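How Do Blankets and Sweaters Keep You Warm?

When you get into bed on a cold night, the sheets feel chilly at first. After a few minutes the bed feels warm. Nobody plugged the blanket in. So where did the heat come from?

It came from you. Your body makes heat all day and all night. It gets the energy to do this from the food you eat. A blanket does not make any heat of its own. Its job is to slow down the heat that is leaving your body.

Heat on the move

Heat always moves from a warmer place to a cooler place. A cup of cocoa on the kitchen table gives its heat to the air until the cocoa and the air are the same temperature. Your body is usually warmer than the air in your room, so heat keeps moving out through your skin.

Heat can travel in three ways.

Conduction is when heat passes between things that touch. If you stand on a tile floor with bare feet, heat goes from your feet into the tile.

Convection is when heat is carried by moving air or moving water. Warm air rises from your skin and cooler air slides in to take its place. Wind makes this happen much faster.

Radiation is when heat travels as invisible waves. You feel it when you hold your hands near a campfire. Your own body sends out these waves too, but they are much weaker.

Why still air is useful

Air is a poor conductor, so heat has a hard time getting through it by conduction. The trouble is that air likes to move around, and moving air carries heat away. If you can hold the air still, it makes a very good insulator. An insulator is a material that slows heat down.

Fluffy blankets do this well. The fibers stand up and leave tiny gaps between them, and the gaps are full of air. The air is stuck there and can't move very far. A towel has gaps as well, but most towels are thinner and flatter than a fluffy blanket, so they hold less air. Towels are made to soak up water.
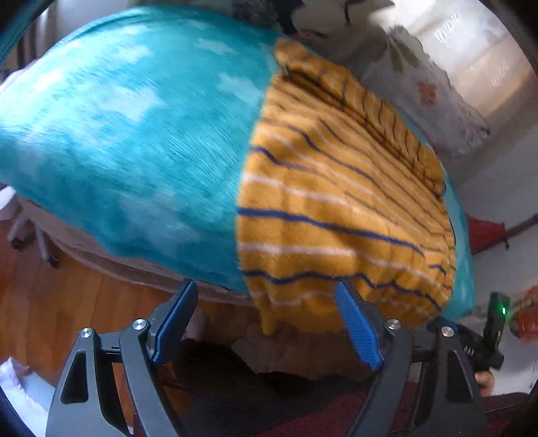
What about knitting?

Most sheets and shirts for dressing up are woven. In weaving, straight threads cross over and under each other and are packed close together. Sweaters are knitted. In knitting, one long piece of yarn is pulled into loops, and each loop goes through another loop.

Loops take up more room than straight threads. They leave little spaces, and air sits in the spaces. Loops can also stretch and spring back, so a sweater can fit close to your body and still let you bend your arms.

Look at the cuffs or the bottom edge of a sweater and you may see ridges running up and down. This is called ribbing. Ribbing is extra stretchy. It hugs your wrists and waist so warm air doesn't leak out and cold air doesn't blow in.

When you fold a sweater, the layers stack up and there is air between them too.

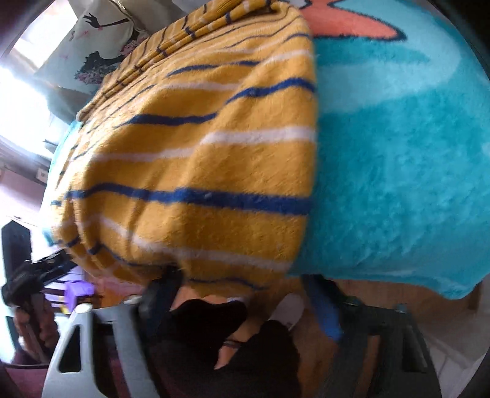 A striped knit sweater and a shaggy blanket. Both have fuzzy surfaces.

The little fuzzy balls that grow on old sweaters are called pills. They form when loose fibers rub together and tangle. Pills look untidy, but a sweater with pills on it can still keep you warm.

What animals do

Animals were using trapped air long before people learned to knit. Birds fluff up their feathers on cold mornings. This makes the layer of air around their bodies thicker. Foxes grow a thicker coat in the fall and shed it in the spring. A sea otter has very thick fur that holds air against its skin, even when it dives.

People try to do the same thing. When you are cold, tiny muscles in your skin pull your hairs upright and you get goosebumps. We don't have enough body hair for this to help much, so we wear sweaters.

Why wet clothes feel cold

Water conducts heat much better than air does. When a sweater gets soaked, water fills the spaces where the air used to be. Heat from your body goes into the water and escapes. Then the water starts to evaporate, or turn into a gas, and that uses up heat as well. If your clothes get wet on a cold day, change into dry ones as soon as you can.

Try it: the jar test

Elaheh Taheri's science club in Vurstead does this experiment every October. You will need a grown-up to help with the hot water.

You need:
Two glass jars of the same size, with lids
A sweater or a fluffy blanket
Warm water from the tap
A thermometer that is safe for hot water
A clock
Paper and a pencil

What to do:
1. Ask a grown-up to fill both jars with warm water from the tap.
2. Measure the temperature in each jar and write it down. Put the lids on.
3. Wrap one jar in the sweater. Leave the other jar bare.
4. Wait 21 minutes.
5. Take off the lids and measure both jars again.

Which jar lost more heat? Subtract the second number from the first number for each jar to find out.

When Kiyoshi Mizuno tried it, he used water at 100 degrees Fahrenheit. The water in his wrapped jar cooled by only 7 degrees. The bare jar cooled by more than that.

Now try it with a cold drink. Wrap one cold jar and leave the other one bare. Many people guess that the sweater will warm the drink up. Write down your own guess before you start. Remember that a sweater slows heat down in both directions, whether the heat is going out or coming in.

Words to know

Conduction: heat passing between things that touch
Convection: heat carried by moving air or liquid
Evaporate: to turn from a liquid into a gas
Fiber: a very thin thread or hair
Insulator: a material that slows down heat
Radiation: heat traveling as invisible waves

Think about it

Two thin shirts worn together can be as warm as one thick shirt. What is between the two thin shirts?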